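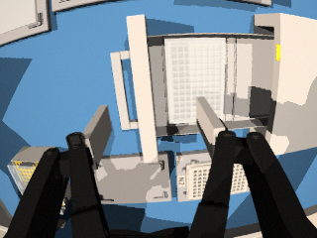

드로서컴(Drosircombe) 분석실 자동화 준비 모임 회의록

때: 6월, 오후 근무 교대 직후
곳: 세풀베다(Sepúlveda)동 휴게실 옆 회의실
참석: 분석실 주간조와 야간조, 시료 접수 담당, 설비 담당, 안전 담당, 질리코(Zillico) 쪽 설치 담당과 시뮬레이션 담당. 모두 8명
기록: 접수 창구

먼저 바쁜 시간에 모여 주신 분들께 고맙다는 말씀부터 적어 둡니다. 야간조는 잠을 줄이고 일찍 나오셨고, 주간조는 퇴근을 미루고 남아 주셨습니다. 떡을 가져오신 분 덕분에 회의가 길어졌는데도 다들 얼굴이 밝았습니다. 지난번 회의록이 너무 짧아서 무슨 이야기가 오갔는지 모르겠다는 의견이 있어 이번에는 조금 길게 씁니다.

1. 지난 회의에서 넘어온 일

작업대 높이 문제는 설비 담당이 다시 재어 본 결과 지금 높이를 그대로 쓰기로 했습니다. 키가 작은 분들이 발판을 쓰고 계신데, 로봇이 들어온 뒤에도 사람이 손으로 일하는 자리가 남으니 발판도 그대로 둡니다. 발판 고무가 닳은 것은 새것으로 바꿉니다.

휴게실 벽에 붙여 둔 질문지에는 생각보다 많은 글이 적혔습니다. 같은 질문이 여러 번 나온 것은 묶어서 아래 3번과 4번에서 다루었습니다. 글씨를 알아보기 어려운 것이 한 장 있었으니, 쓰신 분은 접수 창구에 들러 말로 전해 주시면 다음 모임에서 꼭 이야기하겠습니다.

2. 그렉우드(Grekwood) 작업 진행 상황

그렉우드는 우리끼리 부르는 이번 작업의 이름입니다. 새로 오신 분이 나무 이름이냐고 물으셔서 한번 적어 둡니다.

질리코 시뮬레이션 담당이 지금까지 만든 가상 작업대를 설명해 주셨습니다. 장비 서랍이 열려 있고 그 안에 멀티웰 플레이트가 놓인 상태에서 그리퍼가 어느 쪽으로 다가가야 하는지를 먼저 보고 있다고 합니다. 플레이트를 서랍에서 꺼내 앞쪽 홀더로 옮기는 동작과 그 반대 동작이 첫 번째 과제입니다. 서랍을 손잡이로 여닫는 동작은 그다음에 붙입니다.

주간조에서 홀더가 서로 너무 가깝지 않으냐고 물었습니다. 옆 홀더에 랙이 올라가 있으면 사람 손으로도 소매가 걸릴 때가 있다는 이야기였습니다. 시뮬레이션 담당은 그리퍼의 링크가 랙 위를 지나가는 자세가 나오기 때문에 본인도 그 부분을 눈여겨보고 있다고 답했고, 높이 여유를 더 둔 경로와 랙을 빙 돌아가는 경로를 모두 돌려 보기로 했습니다. 돌아가는 쪽은 시간이 더 걸리겠지만, 야간조에서는 시료가 엎어지는 것보다 백번 낫다며 크게 찬성했습니다.

그림자에 대한 이야기도 나왔습니다. 파란 작업면에 그림자가 진하게 지는데 우리 분석실 조명에서도 이렇게 되느냐는 질문이었습니다. 조명 조건은 일부러 여러 가지로 바꾸어 가며 시험한다고 합니다. 그래도 실제 조명과 맞추어 보는 것이 좋겠다고 하여, 설비 담당이 낮과 밤의 작업대 밝기를 재서 보내 드리기로 했습니다. 창가 자리는 블라인드를 내렸을 때와 올렸을 때를 따로 잽니다.

홀더 이름표는 이야기가 제법 길었습니다. 가상 작업대에는 랙이 놓인 홀더 옆에 N2라고 붙어 있는데, 우리는 오랫동안 "창가 앞줄", "접수 쪽" 하는 식으로 불러 왔으니까요. 로봇 화면에 오류가 뜰 때 N2라고만 나오면 밤에 혼자 있는 사람이 당황할 수 있다는 걱정이 있었습니다. 화면에는 기호와 우리말 자리 이름을 나란히 띄우고, 작업대에도 두 가지를 다 붙이는 것으로 정했습니다. 글자는 서 있는 자리에서 고개를 꺾지 않고 읽을 수 있는 방향으로 붙여 달라는 부탁도 함께 적습니다.

3. 하루 일이 어떻게 달라지는가

가장 오래 이야기한 안건입니다. 접수 담당이 바쁜 날의 기록을 가져오셨는데, 그날 하루에 사람이 장비 서랍에 넣고 뺀 플레이트가 39장이었습니다. 한 장 한 장은 금방이어도 그때마다 하던 일을 멈추고 일어나야 하니 저녁이면 무슨 일을 어디까지 했는지 헷갈린다고 하셨고, 여러 분이 고개를 끄덕이셨습니다.

로봇이 맡는 일은 플레이트를 넣고 꺼내 정해진 홀더에 놓는 데까지입니다. 시료 확인, 라벨 대조, 이상해 보이는 시료를 따로 빼는 판단은 지금처럼 사람이 합니다. 이 경계를 작업 지침서 첫 장에 분명히 써 달라는 요청이 있었고 그렇게 하기로 했습니다.

주간조의 한 분은 손으로 플레이트를 다루는 일이 좋아서 이 일을 시작했는데 조금 섭섭하다고 말씀하셨습니다. 회의실이 잠시 조용해졌습니다. 그 마음을 가볍게 넘기지 말자는 데 모두 뜻을 같이했고, 소량 시료와 급한 시료는 수작업 자리에서 계속 다루기로 했습니다. 손에 익은 요령은 로봇 경로를 짤 때도 큰 도움이 된다며, 시뮬레이션 담당이 그분께 플레이트를 꺼낼 때의 손 각도를 따로 여쭙고 싶다고 했습니다. 그분도 기꺼이 시간을 내 주시기로 했습니다.

야간조는 아침 8시 인계가 제일 걱정이라고 했습니다. 지금은 누가 무엇을 어디에 두었는지 서로 말로 전하면 되는데, 로봇이 옮겨 둔 것은 누가 전하느냐는 것입니다. 인계 때 두 조가 함께 작업대 앞에 서서 화면의 목록과 홀더를 맞추어 보기로 했습니다. 번거롭더라도 당분간은 종이 인계장도 같이 씁니다.

4. 일자리와 교육

질문지에 가장 많이 적힌 내용이라 돌려 말하지 않고 다루었습니다. 분석실 책임자가 미리 보내 온 답을 그대로 읽었습니다. 이번 도입으로 자리를 줄일 계획은 없으며, 근무표를 바꿀 때는 바꾸기 전에 이 모임에서 먼저 의논한다는 내용입니다. 말로만 듣고 끝내지 말고 문서로 받아 두자는 의견이 있어, 책임자의 서명을 받아 휴게실에 붙이기로 했습니다.

교육은 5주 동안 근무 시간 안에 합니다. 처음에는 시뮬레이션 화면으로 동작을 보고, 멈추는 법과 다시 시작하는 법을 익힌 다음 실제 장비 앞으로 갑니다. 컴퓨터에 서툰 분이 뒤처질까 걱정된다고 하셔서 조마다 짝을 지어 배우기로 했습니다. 시험은 보지 않습니다. 대신 안전 담당이 옆에서 정지 동작을 같이 해 보고, 본인이 괜찮다고 하실 때까지 되풀이합니다.

5. 안전

멈춤 단추를 어디에 둘지 정해야 합니다. 서서 일하는 자리와 앉아서 기록하는 자리에서 모두 손이 닿아야 한다는 것이 안전 담당의 의견입니다. 왼손잡이인 분도 계시니 한쪽에만 두지 말아 달라는 말씀이 보태졌습니다.

서랍이 열려 있을 때 사람이 손을 넣어도 되느냐는 질문에는 안 된다고 정리했습니다. 그리퍼가 가만히 있는 것처럼 보여도 먼저 정지시키고 화면에서 확인한 뒤에 손을 넣습니다. 급할 때일수록 잊기 쉬우니 서랍 가까이에 안내문을 붙입니다.

6. 맡은 일

시뮬레이션 담당: 랙을 피해 가는 경로를 두 가지로 돌려 보고 결과를 다음 모임에 가져오기
설비 담당: 작업대 밝기 재기, 발판 고무 바꾸기
접수 담당: 홀더마다 우리말 자리 이름 초안 만들기
안전 담당: 멈춤 단추 위치도와 서랍 안내문
주간조와 야간조: 교육 짝 정하기, 인계장 양식 살펴보기
기록: 책임자 서명 문서 받아서 붙이기

7. 그 밖의 이야기

로봇에 별명을 붙이자는 제안이 있었으나 후보가 너무 많아 휴게실 벽에 종이를 붙여 두기로 했습니다. 회의실 에어컨에서 물이 떨어지는 것은 설비 담당이 살펴봅니다.

다음 모임은 7월에 같은 곳에서 하고, 시각은 두 조의 근무표가 나온 뒤에 알려 드립니다. 빠진 내용이나 뜻이 다르게 적힌 부분이 있으면 접수 창구로 편하게 말씀해 주세요.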